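Food & Home, June
By Benjamín Carrasco

Napa cabbage is heavy for its size, and most people buy it badly. They grab the biggest head and let half of it go limp in the refrigerator.

Mwangi Nyamweya has run the produce side of a small grocery in Mumham for six years. He tells shoppers to lift two heads and take the heavier one — the leaves should feel tight, and the cut end should be pale. Green onions go in last, on top.
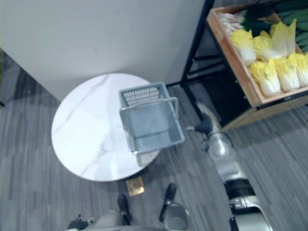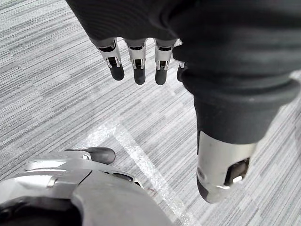
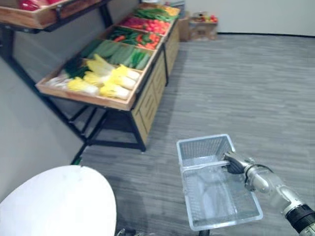 How long does a whole napa cabbage keep?
About 2 weeks in the crisper drawer, wrapped and unwashed. Once cut, use it within a few days.

Nyamweya salts the outer leaves for soup and saves the heart for salad. The stems need a few more minutes in the pan than the leaves do.

Related
Green onions on the windowsill
The corner grocers of Rurkbridge
A cold noodle lunch from Herrera

Contact the editors | Copyright Brirovbridge | Back to top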